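Two hours at the Ellport reuse center

I'd been meaning to get out to Ellport since May, when the first open day was rained off and they moved it. It's 4 stops past Jondham on the local line, and then a walk along the canal that the flyer calls short. It isn't short if you wore the wrong shoes, and I did. Anyway! I got there a bit after the doors opened and there was already a line for coffee, so I joined that first and looked at the map while I waited.

The place used to be a carpet warehouse and you can still see the old aisle numbers painted on the floor. They've split it into halls: furniture and paint in the first, bikes in the second, household electrical and computers at the back. My plan was furniture, because I need two chairs that match each other, but the tour started at the back and I tagged along. 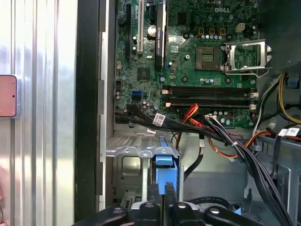
Suleo Neighborhood Club – Days Out

I'll admit I liked the back hall more than I expected to. Our guide talked mostly about sorting, and how much of what comes through the gate is in perfectly decent shape and just got replaced. Toasters, lamps, a whole shelf of radios. Each thing gets a paper tag and a spot on a rack, and the racks are on wheels so the whole lot can be shuffled around on sale days. I wanted one of the radios badly, but they only go on sale once they've been tested, so no luck there.

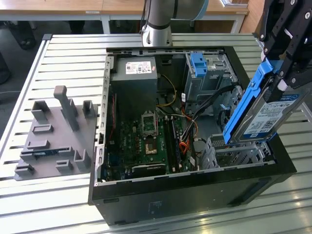

My own cupboard at home has 2 dead laptops in it, plus the old family desktop, and I have never known what to do about any of them. The guide's advice was to bring them in whole, with the power cords, and to ask at the desk about the drive. That's the part with all your photos and tax stuff on it, so I was glad to see what one looks like outside the case, sitting in its blue plastic caddy with a label on it. I'd pictured something much smaller. They'll wipe it for you or hand it back, whichever you like, and you sign a slip either way. I'm asking for mine back.

After that I finally made it to furniture. The chairs were a letdown (plenty of singles, no pairs), but I did find a little side table for 7 dollars and a tin of green paint that will do for the porch railing. Furniture had some 80 people in it by noon and you had to go sideways between the wardrobes, so if you hate crowds, go early.

Lunch was at the Vida counter by the loading doors. Get the lentil soup. The sandwiches were fine but they'd run out of the good bread – go before noon for that too.

One tip for getting home: the canal path has no shade at all, and a side table gets heavy. There's a bus from the front gate back to Jondham and I wish I'd looked up the times before I set off walking.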